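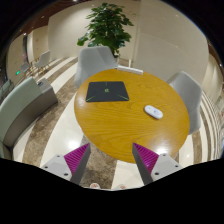

Quiénes somos

Categoría: El taller / Sobre nosotros

Huvum es un taller compartido de automatización casera. Lo de «casera» va en serio: la mitad de lo que hacemos empezó en una cocina, y una parte considerable debería haberse quedado allí. Tenemos 48 socios, 3 impresoras que funcionan por turnos (los turnos los deciden ellas) y una cantidad de tornillos M3 que en teoría da para cualquier cosa y en la práctica siempre son dos milímetros más cortos de lo necesario.

El primer proyecto fue un brazo que regaba plantas. Regaba también la pared, el enchufe y a quien pasara. Lo bautizamos Bromham, lo desmontamos en julio y sus motores siguen en activo dentro de otras máquinas, a las que han contagiado el carácter. Si algo en el taller gira de golpe hacia la izquierda, lleva un motor de Bromham.

Qué construimos

Ahora casi todo el tiempo se lo lleva Fakir, una pinza de mano de dos dedos. La idea es coger con ella objetos de mesa corrientes y aprender de cada agarre antes de darle el mismo trabajo a un brazo. El nombre viene del primer prototipo, cuyos dedos quedaron tan llenos de púas de impresión que hubo que limarlos una tarde entera.

Los dedos actuales son acanalados y de color magenta. El color salió a votación y ganó por ser el de la bobina que quedaba abierta. Las estrías vinieron después de probar con caras lisas, por las que resbalaba todo lo que tuviera una curva – es decir, todo. Entre los dos dedos llevamos gastados 200 intentos de diseño, contando los que solo se distinguen por el nombre del archivo («final», «final_bueno», «final_este_sí»).

Como objeto de ensayo usamos mucho el ratón de ordenador. Es ovalado, brillante y no ofrece una sola cara plana donde agarrarlo con dignidad. El nuestro es blanco y tiene dibujos en tonos pastel, y de momento es el miembro más asistente a las sesiones. Lo ponemos en una mesa redonda de madera, cerca de su alfombrilla, y se repite: acercarse, abrir, cerrar, levantar, dejar.
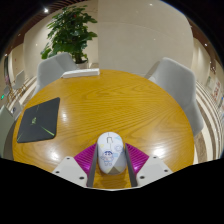 Quien viene por primera vez suele esperar más chispas. La verdad es que la robótica de taller se parece bastante a recoger la mesa muy despacio y apuntarlo todo. En el cuaderno de Fakir hay 819 agarres anotados a mano, con una columna de observaciones que va desde «bien» hasta «otra vez el cable» y, en una página entera, «no sé».

El barniz de la mesa merece párrafo propio. Refleja las luces del techo con un entusiasmo que a nuestro programa de visión le sienta fatal: durante semanas intentó localizar el ratón en mitad de un brillo. Podríamos poner un mantel. Se ha propuesto. La respuesta fue que en las casas de la gente también hay mesas barnizadas, y ahí se acabó la discusión, aunque el del mantel sigue trayéndolo doblado en la mochila.

Cómo trabajamos

Todo lo que diseñamos se publica en Rurkance, nuestro archivo de planos, piezas y código. Incluye las versiones que no sirvieron, con una nota que explica por qué. Es la sección más visitada. Si imprimes algo nuestro y te encaja a la primera, escríbenos, porque nos gustaría saber cómo lo has hecho.

No hace falta saber soldar para entrar. Sí hace falta etiquetar lo que dejas en las estanterías, devolver las llaves Allen a su juego y no actualizar el firmware de nadie sin avisar. Esta última norma tiene su historia, y quien la protagonizó pide que no conste.

El taller abre a las seis de la tarde. La máquina de café no está automatizada y hay acuerdo general en dejarla en paz.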